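Korley library changes its tables and stays open later

The public library in Korley will open its reading room until 10 p.m. from June, the town office said. The change comes after 200 readers signed a letter asking for more evening hours.

Until now the room closed at 6 p.m., and many people who work in Medve could not reach it in time. The late hours will be tried for four months. After this the town will decide if they stay.
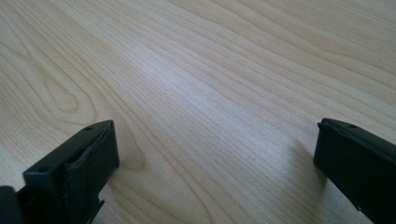 Photo: Liltar News

The town also chose light-colored tables for the room, with the grain of the wood left visible. The old ones were dark and had been in use since the library opened. The furniture was ordered from Brandalix, a workshop in the region, and it is paid from the yearly budget of the town.

Two rooms on the upper floor stay closed for painting until the end of summer. Books from these rooms can be asked for at the front desk -- usually they are brought the same day. The children's corner keeps its present hours.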